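Toast, Robots and the People on Shift: My Workplace Project Report

March 2019

So for this project we all had to pick a workplace where some job is being handed over to a machine, spend time there, and write up what changes for the people. Most of my class went for warehouses or self-checkouts. I went for toast. I'd already had part-time shifts at Wandau, a catering company that does breakfasts for offices and a couple of hospitals, and in February they let me hang around the development room where a two-armed robot is learning to work a toaster. I got lucky with this one!

First, a bit about the place. Wandau sends out 900 breakfasts on a normal morning, and a lot of them have toast in them. Up to now that has meant people standing at a row of toasters from very early on, dropping bread in, taking it out, cutting it, plating it. The company that runs the robot side is called Bruso, and they work in a room down the hall from the kitchen. The kitchen staff call it "the quiet room" (it isn't, the fans never stop).

I had three questions when I started. What do the toast people do all day, really? Which parts of that is the robot being taught? And what do they think will be left for them?

I started with the first one, and I'm glad I did, because I thought I knew the answer from my own shifts and I didn't. I sat on an upturned crate with a notebook and wrote down every separate thing one of the cooks did in half an hour. She turned slices around when one side was thicker. She pulled one early by the color. She shook crumbs out, wiped the counter, moved the plates closer, moved them back when somebody needed to get past, answered a question about an order with no butter. When I showed her my list she laughed and said she'd have told me "I make toast" if I'd just asked.

The robot's version of the job is a lot narrower. There's a table with a toaster, a plate, some bread and a basket, and the two arms work over it. The same few objects get used over and over, put down in different spots and at different angles, so the software doesn't just memorize one layout.

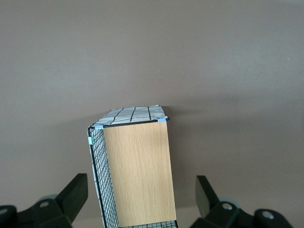
What surprised me is how much of the work in there is still done by people. Somebody has to set the table, decide what counts as a good try, and write down the bad ones. Bruso wants 3000 good tries before anybody talks about moving the thing into the kitchen. One of the people doing the resets used to be on the toaster line, and she switched over when they asked who was interested. She told me her feet hurt less and her eyes hurt more. She also said she misses talking, which I wrote down and underlined, as it came up again with almost everyone.

She's good at it, too. The engineers had been treating a slice as a slice, and she was the one who pointed out that bread gets cut and served in all kinds of shapes, and that a triangle doesn't sit on a plate or in a grip the way a whole slice does. Now that's a normal part of the practice. I think this was my favorite thing I learned in the whole project – the job she thought anybody could do was full of stuff the engineers had to come and ask her about.

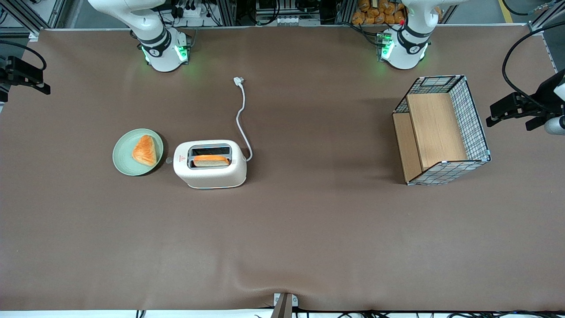 Then I did my interviews in the kitchen. I'd planned a proper survey with boxes to tick, and I handed it out, and it was a total flop. Everyone ticked "neutral" on everything and gave it back to me with jam on it. So I dropped that and just talked to people on their breaks, which worked much better. (My teacher had warned me about the survey. Noted for next time.)

The older cooks mostly weren't scared of losing their jobs right away. They've seen machines come in before. A few years back the kitchen got an automatic slicer from a company called Rusisow, and everyone expected hours to get cut, and what they got was the same hours with more breakfasts to push out. That's the worry I heard most: the machine takes the easy part, the part where you can let your mind wander a bit, and you get left with the fussy orders and the cleaning, faster than before. One man said toast was the closest thing he had to a sit-down in the whole morning.

The younger ones were more split. Two of them want to train for the robot room and have already asked about it. Another said she's only there until she finishes school and the robot can have the lot, crumbs included. And one asked me something I couldn't answer, about who gets the blame when the arm burns an order or drops it. I passed that on to the shift manager, who said it would be "a team thing." I don't think that's an answer either, and I put it in my notes as still open.

I also asked the manager about pay. The reset job pays the same as the kitchen line for now. The people doing it think it should be more, given that they're teaching the machine things they learned on their own time over years. I kind of agree with them. Wandau's plan, from a sheet pinned up by the lockers, is to have all its breakfast lines "assisted" by 2035. Nobody I talked to could tell me what assisted means, and there were a few guesses in pen around the edge of the sheet that I won't copy out here.

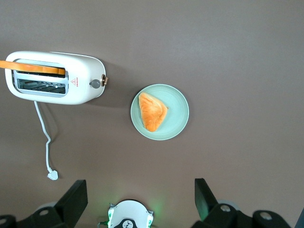 On my last visits I tried to work out how the day itself would change. Right now the line starts before it's light and is pretty much done by mid-morning. The robot room keeps regular office hours. If you've got kids to take to school, that's a huge deal, and the two parents I talked to were the keenest of anyone to switch. But if you took the early shift so your afternoons would be free, then office hours are a step back, and one woman with a second job said she couldn't move over even if they paid her double. I hadn't thought about that at all before I started. I'd been so busy thinking about whether there would be jobs that I forgot to ask when they'd be.

Some things I'd do differently. I spent too much time in the robot room and not enough in the kitchen, because (let's face it) the robot is more fun to look at. I only got to talk to one person who had made the switch and I'd want more. I also should have asked to see a delivery go out, to find out if the customers have been told anything. My cousin works at Gebreyes, the bakery that delivers to Wandau, and it turned out they'd heard nothing about any of it, although they might get asked for a more even loaf if the machine goes in. That would change things for people in a whole different building!

I've put my break-time notes in the folder with names taken out, plus the survey, jam and all. The shift manager has asked for a copy of the part about blame and the part about hours, and I'm dropping those off after the spring break.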